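Marna Grasping Study: Frequently Asked Questions
Last updated November 12, 2025

What is the Marna study?
Marna is a research project on how a robot arm can learn to pick up objects it has not handled before. The method, named Tulex, selects a grasp point from camera data and does not require a stored model of each object.

How are trials arranged?
Objects are placed together in one bin. The set combines household and workshop items of different shapes, including bowls, scoops and small plastic parts. Each session consists of 100 grasp attempts, and the layout is changed every 19 attempts.

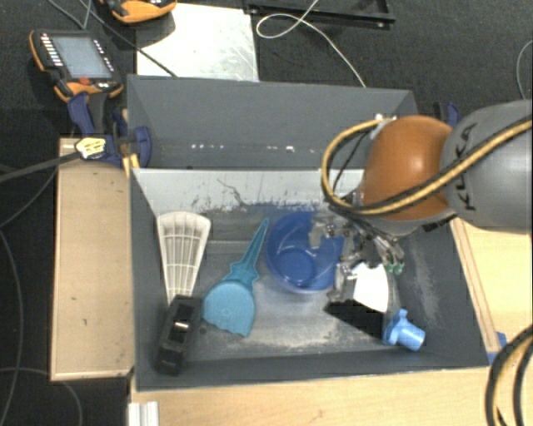
An attempt is recorded as a success only if the object is lifted clear of the bin and held for four seconds. Objects that slip during the lift are recorded as failures, even when first contact was good.

How much data has been collected?
The August release contains 1171 attempts. Failed attempts are included and labeled.

Which items remain difficult?
Flat objects lying against the floor of the bin account for the largest share of failures. Thin rims are handled more reliably when the gripper approaches from directly overhead.

How does Tulex compare with the earlier method?
The earlier method, Udent, ranked grasps by surface shape alone. Tulex also considers the space available for the fingers near neighboring objects. Results for both methods are reported in the same tables.

May outside groups use the data?
Yes, for noncommercial research. Requests should be sent to the Shearer Laboratory data office through the contact form.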